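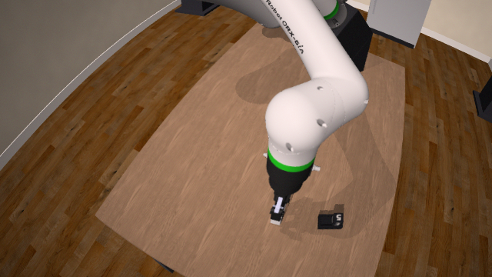 Simulated test cell, arm over the work table.

About Zuvdale

Zuvdale tests pick-and-place programs in simulation before they run on a customer's floor. Annelore Diekmann and Stepan Boiko started the company after a fault at the Gatgate plant. A gripper reported a closed grasp on an empty stroke, and the arm carried out 24 placements with no part in the fingers. The controller logged no error.
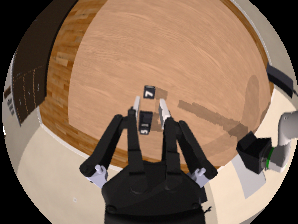
Gripper view: numbered blocks, second arm at right.

The cause was a width threshold set 8 mm too low. Each program we receive now runs 200 cycles with grasp width, joint torque and arm clearance recorded. Any false grasp stops the run and is reported to the customer in writing. Fault reports go to Nermina Mladenović.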